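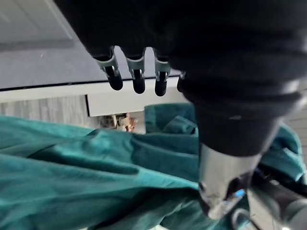 Sesten Cloth Handling Kit: what it does and how we got there

Hi, I'm Aidan Ó Flaithearta, and I look after the Sesten kit at Noonan. If you've ever tried to get a multi-fingered robot hand to pick up a crumpled cloth, you already know why this page is long. Cloth is awful! It folds over itself, it hides its own corners, and it never lands the same way again. I've been at it since May and I still get surprised.

What you're buying is a method, plus the bits you need to run it on your own hand and arm. We call the method Rirkon. A person guides the hand through a few pickups on a messy cloth, the wrist camera records the whole time, and the policy learns where to pinch by looking at folds and ridges. It doesn't go hunting for corners (we tried that for ages, and a rumpled cloth usually has them tucked away underneath).

How well does it work?

We ran 29 trials on a cloth the policy had never seen, and it got a clean lift on 27 of them. The other 2 were both double grabs, where the fingers took two layers at once and the whole bundle came up together. I'm pretty happy with that, but please read it for what it is -- one cloth, one hand, one lab. Thin, slippery fabric is a different animal and I don't have numbers I'd want to print yet.

The thing that helped most was boring. Diarmuid Ó Riain suggested slowing the last bit of the approach and letting the fingertips rest on a ridge before closing. I thought it would just make everything slower (it does, a little), but the early policies used to shove the fold away and then close on air, and that pretty much stopped.

What's in the kit

Rirkon policy weights and training code
Wrist camera mount with calibration sheet
Three practice cloths, pre-washed
Flultora, our recording and labeling app
Setup guide, with my notes in the margins

What you'll need

Your own arm and a hand with fingers you can drive one at a time. A two-jaw gripper will run the code, but it wasn't trained for that and the results are pretty sad. You'll also want steady lighting, because shadows in the creases are a big part of what the policy looks at. Move a lamp and you should record a few fresh demos.

Getting one

We build these in small batches, so send us a note through the contact form and tell us which hand you have. I answer most of those myself, usually in the morning with coffee -- if your setup is odd, add a sketch of where the camera sits.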